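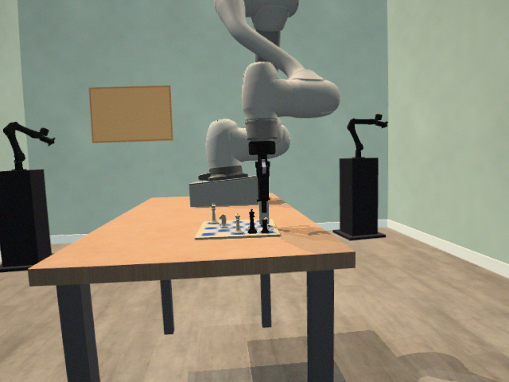 Right, two evenings in with the Plondex trial and I've got opinions, so this is going to be a bit of a thread. Get a brew on.

For anyone new: Plondex is a simulator for robot arms from a little firm called Tolau. You pay monthly, you get a room, a table, some arms and a stack of ready-made tasks, and you try to get your code to do something sensible. I'm paying for it myself, nobody's sent me a freebie.

Why bother? My real arm lives in a shed in Drudby, the shed is freezing from autumn till June, and I've already bent one wrist joint driving it into a vice. Crashing a pretend one costs me nothing but pride.

Setup first. The download is huge and the installer sits at 16 per cent for ages with no sign of life. I killed it twice thinking it had died. Don't do that! Go and hang the washing out and it gets there in the end.

After that it's lovely. Pick a room, pick an arm, press go. I was moving joints around with sliders before my tea had cooled down.

I went straight for the chess endgame task (of course I did). Blue and white board, a few pieces left on it, big white arm with a black gripper coming down over the top. Kings, a white knight, not much else. Exactly the sort of endgame I lose to my nephew.

A nearly bare board is a kind place to start, by the way. Plenty of room round each piece. I dread to think what a full opening position is like with pawns packed in shoulder to shoulder.

First go: told the arm to lift a black piece near the king, got the height wrong by a whisker and drove the fingers into the board. Plondex stops the run, flashes the joint that complained and offers to rewind. That rewind button is worth the money on its own. You scrub back to just before it went wrong, change one number and carry on from there.

Second go: picked it up beautifully, swung round, knocked the king flying. Rewind.

Third go: same again but more slowly. Rewind — and a biscuit.

What I'd got wrong was lifting and turning at the same time. Once I made it go straight up first and only then across, it cleared everything. Dead obvious when I type it out like this, I know.

I set it off on a batch of 50 attempts with the starting position nudged a bit each time, and went to bed. It got 30. I'm chuffed with that for a second evening, though I'd want a lot better before I let the real one near anything my nan gave me.

The failures were all sorts. A few were sloppy grips on the rounded bases, where I'd come in too low. Go for the narrow bit higher up, it's much happier there. And the knight is a pain whichever way you come at it, because it matters which way it's facing and I hadn't bothered to tell the arm.

Now the grumbles, because there are some.

The manual. Oh dear. It's fine until you want to know which way round an axis goes, and then it's three different pages that don't agree. I worked it out by wiggling things and writing on a sticky note like an animal.

The other arms. My room has a pair of smaller black ones up on pedestals either side of the table, and I'd love to have them doing things too, passing pieces over or whatever. On the basic plan they're just for show. You can look at them but you can't drive them, that's the dearer plan. Bit cheeky to park them right there in the room if you ask me.

Grip is too forgiving as well. Real rubber pads slip, real pieces have a bit of felt on the bottom and tip over if you breathe on them. There's a friction setting tucked away in the physics menu and I'd turn it down straight away, or you'll get cocky like I did.

And it chews through a laptop. Mine was howling like a hairdryer with the shadows on. Turn them off for the batches, you lose nothing but the pretty floor.

Someone asked how it compares to the Van Dijk one. I had that for a month last year. Van Dijk has the better manual by miles and a busier forum, but every crash meant starting the whole run again, and it did my head in. If you're at it for a living you might not care. For pottering after work I'd take Plondex.

Support, then. I wrote in moaning about the axis business, expecting a robot (ha), and got a proper reply from Illia Onyshchenko the same evening. He sent a corrected diagram and admitted the page was out of date. Can't say fairer than that. He also told me you can save your own rooms, and I'd completely missed that.

So that's my next job. I'm going to measure up the shed and build it in there, vice and all, and see if I can stop hitting the thing.

A couple of people have asked about price. The trial runs 10 days and you get the whole basic plan for that, chess task included. Put a reminder in your phone though, it rolls over into a paid month without so much as a nudge.

Would I tell you to get it? If you've got a real arm and you're scared of it, yes. If you haven't got one and just fancy a play, also yes, but do the trial first and see whether your computer copes. If you need two arms working together, hang on and see if they bring the price of the bigger plan down.

Oh, and before anyone asks, no, it doesn't play chess! It moves the pieces where you tell it. You have to bring your own brain for the rest, and mine's in short supply.

Quick update, I turned the friction right down as per my own advice and reran the lot. Got 16. Ouch. Back to the sticky notes.

Will post the shed room when it's done. If anybody's got a tidy way of working out which way a knight is facing, my messages are open.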